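Genivaldo Amaral had the shop until 16:00, and after that the people with the canoe wanted the floor.

He ran the simulation again first. Janaína had built the room for it over the winter, starting in January, and she had put in more than the job needed. There was a door with cream trim and a wall that looked faintly dirty. The Kunov controller did not care about any of it, but Genivaldo liked having a room to look at.
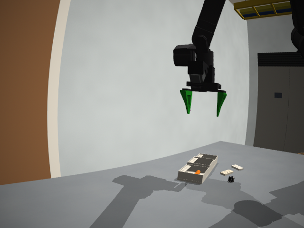
The arm over the tray, fingers open. Dominoes and die to the right.

"You changed the fingers," Janaína said.

"I changed the angle by 5 degrees."

"They're still green."

"I have a lot of green."

He had 200 grams of it left on the spool. The real fingers were on the bench, printed the night before, and one had a burr he had been working at with a file. He picked it up and went on filing while the next run loaded.
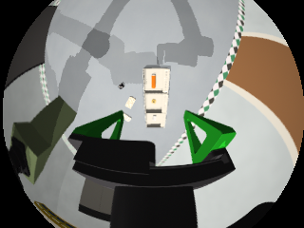
Janaína pulled a stool over and read the log. It was run 159. Most of the earlier ones had stopped on the same line, a joint limit at the wrist, and she had started to think the fault was in the model she had made and not in his code. She hadn't told him that yet.

"Did you ever measure the wrist?" she asked.

"It's on the Somogyi drawing."

"I know it's on the drawing. Did you measure it?"

He put down the file. The calipers were in the drawer under the drill press, with a dead battery, so he took the one out of his bathroom scale, which he had brought in to weigh the arm. 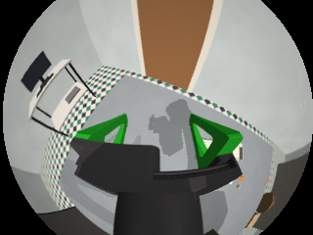
The wrist was longer than the drawing said. He measured it again and wrote the number on masking tape and stuck it to the bench.

"So it was me," Janaína said. "I copied it straight off the sheet."

"I gave you the sheet."

She typed in the new number. Outside, somebody was already backing up a trailer.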